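About Skodell

Skodell makes and sells accessories for men's formal wear from a shop and workroom in Fallunmont. Halyna Harasym and Donal Carroll opened the business with two sewing machines and a short list of wedding customers. We now supply school choirs, restaurants and rental counters as far away as Grirville. 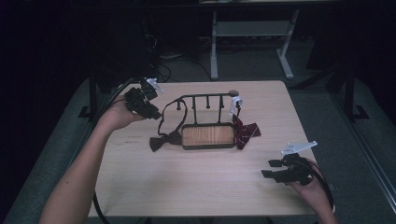

Our bow ties are cut and finished in the workroom behind the shop. Rosaura Valderrama runs the cutting, and Arnulfo Castaño looks after straps, clips and repairs. We also carry small racks for keeping ties at home. The one on the pale wooden table has a tray base with a wood panel and a dark rail above it with short hanging pegs, so a black bow tie can go up by its strap. Racks are sold with or without ties.

Rental orders go out on Tuesday and can be up to 5 days early on request. Irena Sobczak handles group orders — please send her neck sizes along with the names. Repairs are accepted at the counter at 791 Benavides Street. Parking is behind the building.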